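The Florolier Desk Set

A cup, two markers, and a pair of scissors. I've wanted to put this set together since the shop opened, and it took much longer than a cup and some markers has any right to take! Every piece is sold separately too (see the notes further down), but I like them best as a group, and that's how most people will use them: on the corner of a table, within reach, all day long.

The set comes from Zokholm, who also make the Florolier letter tray and the little tape stand that sold out on us last June. If you own either one, you already know the look. Black, plain, nothing printed on the outside of the cup, and a shape you've seen on a thousand desks. I don't mind that at all. A pen cup should look like a pen cup.
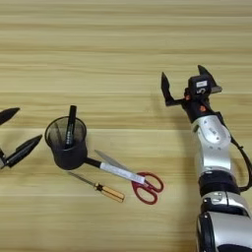 The scissors are the piece I get asked about most, so let me start with those. They're general desk scissors, made for paper, tape, string, and the plastic bags that small parts come in. I've used a pair at the packing bench for two seasons and they still close cleanly right out to the points. And the color is such a help! Those bright red handles stand out against a light wood tabletop even with a marker lying across them, which is how scissors tend to end up on my table by mid-morning. The finger loops aren't the same size - one is rounder and roomier, the other a bit smaller - so your thumb and fingers each get a loop that fits. Left-handed customers have told me they get along fine with the handles, though the blades are set for the right hand and you'll notice it on a long cut.

They are not fabric scissors. Please don't buy them for a sewing room. They'll cut ribbon and a bit of felt, and that's as far as I'd go. They also aren't meant for wire, and yes, somebody tried.

About the cup

The cup stands 11 centimeters tall, which is a little over four inches for those of us with a ruler in the other system. That height was picked with markers in mind. A capped marker stands up in it with the top of the cap above the rim, so you can pinch it and lift it straight out without fishing around. Short pencils do sink, I'll admit. If you're the kind of person who uses a pencil down to the last inch (I am), keep those in a tray.

You can see a bit through the walls, and I've come to love that. With a solid cup, whatever falls to the bottom stays there until you move house. With this one I can spot the eraser, the stray paper clip, the pen cap with no pen. It also keeps the cup from looking like a big black block on a pale table. The rim is rounded, so there's no sharp edge to catch your knuckles on.

It's on the light side when it's empty. The whole set, packed in its box, comes to 430 grams, and the cup is only part of that. Load it with a few markers and it sits well. Load it with the scissors alone, handles up, and it can feel top-heavy, so I'd put a marker or two in with them. If you have a cat, you have a cat, and no cup in our catalog is going to help you.

To clean it, tip everything out, tap it upside down over the trash, and wipe it with a damp cloth. For ink marks, a drop of dish soap and an old toothbrush. I wouldn't run it through the dishwasher.

The markers

You get two: a black one and a white-barreled one. Both write in black, so the barrel color is there for sorting and nothing else. In our shop, the black marker stays in the cup and the white one travels. It goes to the shelves, to the mail table, into an apron pocket, and sooner or later it comes home. Having them look different has ended so many small arguments about which one belongs where. 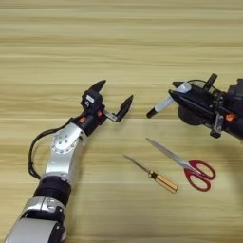

White barrel, black cap.

The line is a medium one, good for box labels, folders, freezer bags, and the backs of picture frames. It's a touch wide for filling out forms. The ink takes to cardboard and kraft paper nicely, and to most plastics if you give it a moment before you put your thumb on it. On glossy tape it can smear while fresh, so write on the box first and tape around it. The caps go on with a firm click and need a real push. I've had one ask me whether the cap was stuck - it wasn't, just pull straight and don't twist.

Store them capped, please. Standing up is fine for everyday use, and if you're leaving them for a couple of months, lay them flat in a drawer.

Setting it up at your desk

I've tried this set in every corner of the shop and I have opinions. If you write with your right hand, put the cup at the far left of your work area and leave the scissors flat beside it, points away from you. It sounds backward, but your left hand picks up the marker while your right is still holding the box down, and you pass it over. After a week I didn't think about it anymore. On a narrow desk, go the other way and put everything behind your paper, in a row.

Leave the back half of the table open if you can. I know how tempting it is to fill it! I used to keep a stapler, a plant, and a stack of catalogs back there, and I was forever sliding them out of the way to wrap anything bigger than a book.

A cup like this also wants to be moved around. Mine goes from the packing bench to the front counter and back, with its contents in it, several times a day.
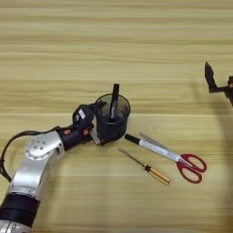

The best grip is low on the side, a little below the middle, with the markers already standing up. Holding it by the rim works for a short hop but your fingers end up in among the caps. If you're sharing one cup between two desks, agree on what lives in it. Ours holds the black marker, always, and the rest is up to whoever has it that day.

For the table itself, we use a Durkard top with a pale, straight grain running side to side, and I can't say enough good things about working on it. Dark things are so easy to find on it. If your table is dark, the red handles will still do their job, but you may want to lean on the white marker more than the black one. The bottom of the cup is smooth and hasn't left a mark on our wood. On glass it slides, so a thin felt circle is worth adding.

What customers have told us

Etenesh Tefera, who runs a seed and bulb business from her dining room, ordered the set in the spring and wrote back with a very useful note. She keeps her plant tags in the cup along with the markers, standing on end, and says she can tell from across the room when it's time to cut more. She also asked for a second pair of scissors for the potting table, so now they're listed singly. Thank you, Etenesh!

We've also heard from a few teachers who wish the cup came in colors. I've passed that along to Zokholm. For the time being it's black only.

Good to know before you order

In the box: one cup, one pair of scissors with red handles, one marker with a black barrel, one marker with a white barrel.
Cup height: 11 cm
Packed weight: 430 g
Ink color: black, both markers
Refills: none, but both markers can be bought singly
Care: wipe clean with a damp cloth, dry the scissor blades after washing
Not for: fabric, wire, dishwasher

The scissors have real points, so this isn't a set for small kids. We have a round-tip pair in the school section that fits the same cup.

Orders for the set go out from our Waweru stockroom, usually the next morning if you order before 2 p.m. The box is plain cardboard with a paper sleeve. If you'd like the sleeve left off, write that in the order notes and we'll send it without. Returns are fine as long as the markers haven't been used, and if a marker shows up dried out, just write to us and we'll mail another one.

Related items

Florolier Letter Tray, black
Florolier Tape Stand (back in stock)
Desk Scissors, red handles, single pair
Marker, white barrel, single
Marker, black barrel, single
Round-Tip School Scissors
Durkard Tabletop, light wood
Felt Circles for Cups and Trays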